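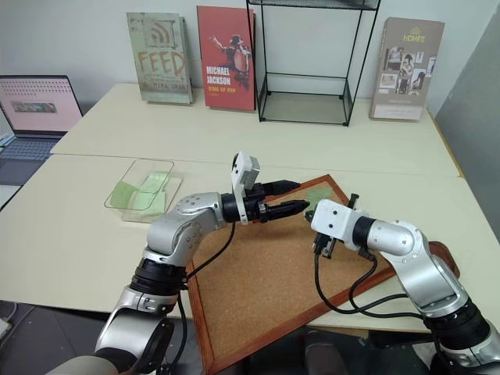 Slide 1 – Cork as a floor underlay

Speaker notes, building materials evening, July 2023. Running time without questions is one slot, so keep slides 2 and 3 short.

Start with the material. Cork is the outer bark of the cork oak. The tree is left standing and the bark grows back. The first harvest is too irregular for stoppers, so it is ground up. Pinboards, gaskets and underlay are made largely from granules pressed with a binder.

Slide 2 – Structure

The cells are closed and filled with gas. Under load they fold and then recover most of their thickness. Mention creep here: under a heavy bookcase the recovery is slower and never complete. Pass the Royer sample around. It has a dent on the back from a table leg.

Slide 3 – The Traddale building

Two floors of apartments over a row of stores. Timber joists, original boards, no insulation between units. Complaints were mainly footsteps and chairs. Voices were a lesser problem, and underlay does little for voices anyway. Say this clearly, it always comes up.

Slide 4 – What was laid

Total area 408 square feet, in one apartment. Sheets from Honeo, butted and taped, with a gap left at the walls. The gap was filled with a soft strip before the baseboards went back. If the floor touches the wall, sound goes around the underlay and the money is wasted.

Slide 5 – Moisture

Sheets were stored flat in the room for 2 days before laying. Cork tolerates damp better than fiberboard – the binder is usually the weak point. Over concrete, use a vapor barrier. Over timber, follow the flooring maker's sheet.

Slide 6 – Cost

Material came to just over $1,000, including tape and edge strip. Okance quoted for rubber on the same area and was higher. Rubber is heavier and performs better at low frequencies. Do not present cork as the winner on every count.

Slide 7 – Limits and questions

Only one apartment was treated, with no measurements before March. Have the section drawing ready to put back up. Likely questions: underfloor heating, smell, glue on removal.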